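Stultden Encore live concert streaming pass: two months in, still not sure who it's for

Posted 8 May 2019
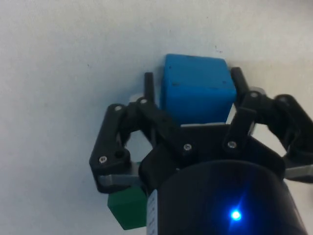 I signed up for the Stultden Encore pass in March, mainly because it promised Mariann Hegedűs's spring recital from the Wanomholm, a hall I am never going to get to in person. The pitch is simple enough. You pay 13 dollars a month and get live classical and crossover concerts on your TV or laptop, with "seat in the hall" sound. I've heard that phrase from three different services now and I have yet to feel like I was sitting in a hall. What I felt like, most nights, was a person on a couch watching a menu load. The opening screen is a pale, almost blank page with one bright blue square near the top, about as plain as the blue block on the white tabletop up there, and you are supposed to guess that the square is how you get to tonight's show. I clicked everywhere else first.

Let's start with the catalog, because that's where the ads lean hardest. They say 200 concerts. I went through the list over a couple of evenings and 62 of them are what I'd call full concerts, start to finish, with the encores left in. The rest are single arias, rehearsal clips, backstage interviews and a lot of "highlights" that fade out just when the singer gets going. If you like interviews, fine. I don't pay for interviews.

The Hegedűs recital was good. She is a mezzo who doesn't push, and the slow songs in the first half came across very well even through my ordinary speakers. I'd watch that half again. The second half had Edit Szalai at the piano in place of the string group, and there the sound mix went wrong. The piano sat so far forward that the voice seemed to come from the next room. I switched to headphones and it was a bit better. I switched to the "premium audio" setting and could not tell any difference, and I tried it several times, back and forth, during the same song.

Picture quality is hard to complain about when it holds. It doesn't always hold. During the Bíró Quartet's live night it dropped to something soft and blocky twice, both times in quiet passages, and my connection was fine for everything else in the house. Support wrote back the next day and told me to restart my router. I had restarted my router.

The camera work is another matter. Somebody at Stultden loves a slow zoom. You get a face, then hands, then a chandelier, then the same face. For an orchestra it's worse, with the oboe solo starting and the picture still on the cellos. A plain wide view is offered as an option on a few of the concerts, and I used it every time I found it.

Now the part that bothered me most, the extras. The pass is supposed to get you early booking for the Sillura tour, which comes through our area in October. I had that circled as the real reason to keep paying. What the early booking amounts to is a link to the same ticket page everyone else uses, one day sooner, with the service fee still on top. The front section was already marked as sold to sponsors when I got in. I ended up with two seats in the upper balcony, and a friend who waited for the general sale got the row behind me for the same price.

Canceling is easy, I'll give them that. One button, no phone call, and access runs until the end of the month you've paid for. The program notes are also better than I expected, written by people who know the music, with song texts in the original and in English side by side. I printed the ones for the Hegedűs night.

There's an annual plan too, with a discount, and it gets pushed at you every time you log in. I would leave it alone until the summer schedule is posted. Right now June has two live dates on it and July just says "more soon," and I've seen "more soon" stay up for a good while on other sites.

Should you get it? If there's one particular performer you can't see any other way, pay for the month they're on, watch it twice and cancel. If you want something to have on every weekend, the public radio broadcasts are free and nobody zooms in on the chandelier.

Two and a half stars out of five. Most of that is for Mariann Hegedűs.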